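Simulated demos for Drarer: worth the time?
Sat 23 October

luik_fan
We have 3445 simulated demos in Drarer now, pear-and-cutting-board task, two arms. The plan is to train on all of it by December. I think that's enough.

Stinen4
Enough for what? Rendered pears don't bruise or roll the way real ones do. I'd take 280 real runs over that pile any day.

luik_fan
Real runs cost us a full day per batch. Sim costs electricity.

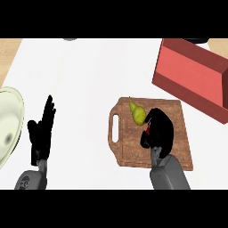 clidus_user
How do you decide which demos get thrown out?

luik_fan
Two people watch each one, and if either marks it bad it goes. Aigars Lūse wrote the rules and they fit on one page.

Stinen4
Two tired people agreeing at 2x speed. I've read those rules, and "bad" is never defined for a slow grasp. We lost roughly 4 weeks to that at my last job.

clidus_user
Slow grasps are fine, I'd keep them. Hesitation is what hurts the policy.

Stinen4
And how would you tell them apart from a joint log?

luik_fan
Ivars Baranauskienė has a script for it. It misses some.

Stinen4
Then post how many it misses. Until I see a number I'm not using this set.

luik_fan
Fair. I'll run it on the Luik batch first and post the result.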